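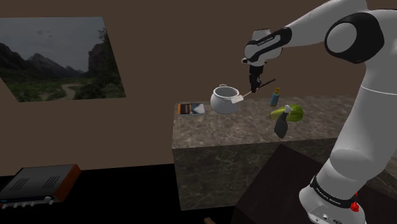

Caring for Rugby Kit at Home
Guidance for players and families

Mikwood Rugby Club issues each registered player with a match jersey, shorts and socks at the start of the season. Players are responsible for washing their own kit between fixtures. The following advice applies to all age groups.

Before washing

Kit should be taken out of the bag on the day it is worn. Allow heavy mud to dry, then brush it off outdoors with a stiff brush. Wet mud spreads further into the knit when it is rubbed. Empty all pockets, remove tape from sleeves and turn the jersey inside out.

Grass and blood stains

Rinse blood stains from the back of the fabric with cold water. Hot water sets them. For grass, work a small amount of liquid detergent into the mark and leave it for 3 hours before washing. Chlorine bleach must not be used on club colors.

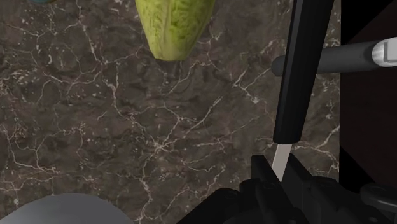

Washing and drying

Wash at a cool setting with similar colors. Fabric softener should be avoided – it coats the fibers and reduces their ability to carry sweat away from the skin. Hang jerseys by the hem, out of direct sun. Numbers and printed badges may crack in a tumble dryer.

Boots and mouthguards

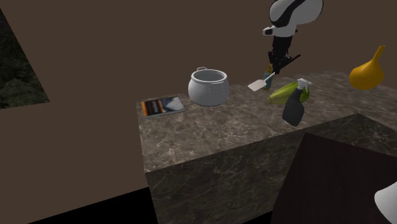 Reading time: 3 min

Remove studs and insoles after each match. Wipe the uppers with a damp cloth, fill the boots with newspaper and change the paper once it is soaked. Do not place boots on a radiator. Studs should be checked for sharp edges before they are refitted, and a worn stud should be replaced with one of the same length.

Mouthguards should be rinsed in cool water and stored in a vented case. A guard that has been chewed through or no longer fits must be replaced before the next contact session.

Replacement kit

Requests for replacement items should be sent to Arif Marikar, Kit Manager, by 6 p.m. on the evening before training. Please state the player's age group, size and jersey number.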